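Who Looks After the Screen Works?

6/19/21

The regional gallery at Gollano owns a video installation that it can't show. The work was bought new, it was paid for properly, and it is listed in the collection like any painting. It was made to run on 27 small monitors of a kind that hasn't been manufactured for years. When the monitors started to fail, the gallery put them in storage, and the work has been there ever since.

I don't think anyone at Gollano did anything wrong. They bought a work of art and treated it the way they had been trained to treat works of art, which meant keeping it dry, keeping it dark and handling it as little as possible. That's good practice for a watercolour. For a piece that depends on old electronics and a software player written by the artist, it amounts to leaving it to die slowly.

My argument is that public galleries should stop buying electronic and networked works unless they set aside money, at the time of purchase, to keep them running. I'd go further and say the amount should be published alongside the purchase price.

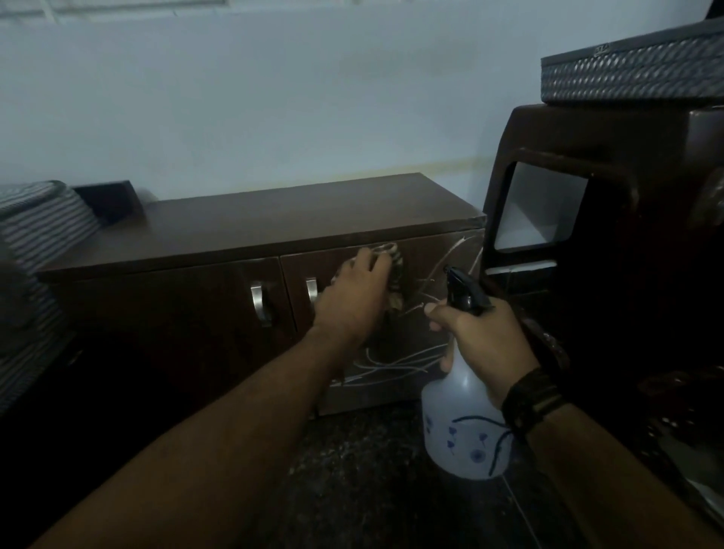
Wiping down a cabinet door.

People in the field will say this is already understood. There are conferences on it, and plenty of good writing about emulation, migration and the rest. But understanding hasn't moved the money. Acquisition budgets are for acquiring. Donors like to see their name on a label beside something new, and few will put their name to a replacement power supply. The upkeep gets pushed onto whoever is on staff, who is often one technician also responsible for the lights, the projectors and the café's sound system.

The small festival at Mernanum is a useful comparison. It owns nothing. Every October it borrows browser-based works, some of them 16 years old, and shows them on machines set up for each one. Before anything is switched on, the organisers ask the artist to sign off on what may change and what may not. Can the screen be larger? Can the dial-up delay be simulated? If a linked site has vanished, should the link stay broken? The answers go into a plain document of six pages or so, and the document travels with the work. 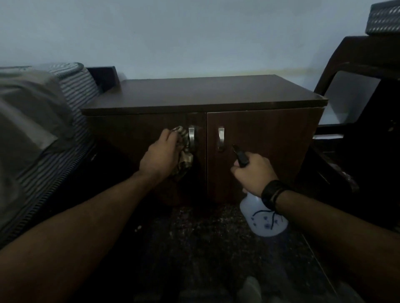
A gallery could ask those same questions on the day it buys something, while the artist is alive and answering email. Most don't. They get a hard drive, a certificate and an invoice, and they find out what they needed to know a decade later, when the drive won't mount.

The usual objection is that some of these works were meant to be temporary, and that keeping them alive turns them into museum furniture. I have some sympathy for this. An artist who wants a piece to decay should be allowed to let it, and the gallery should write that down and honour it. But it's a decision for the artist to make. Too often "it was always ephemeral" is said afterwards, by the institution, about a work it simply didn't look after. Nobody would accept that excuse for a bronze with a cracked base.

The other objection is cost, and it's a fair one. The Wojcik collection, which is private and fairly modest, puts three per cent of the price of each electronic work into a maintenance account every year. A public gallery that did the same would be able to buy fewer things. I think that would be fine. A gallery with a handful of working pieces is doing more for its visitors than one with a long list of titles and a locked storeroom.

There is also the matter of skills. When the Virkesau media archive advertised for a conservator who could read old code, it had the position open for the better part of a year. The people who can do this work are mostly employed elsewhere, at better pay, and the training programs turn out very few of them. Pooling would help. Several regional galleries could share one conservator, the way they already share touring crates and climate loggers, and the job would be interesting enough to keep someone in it.

As for Gollano, the monitors could probably be replaced with modern panels in rebuilt housings, if the artist agreed. I asked the gallery whether the question had been put, and was told it would be raised at the next collection review.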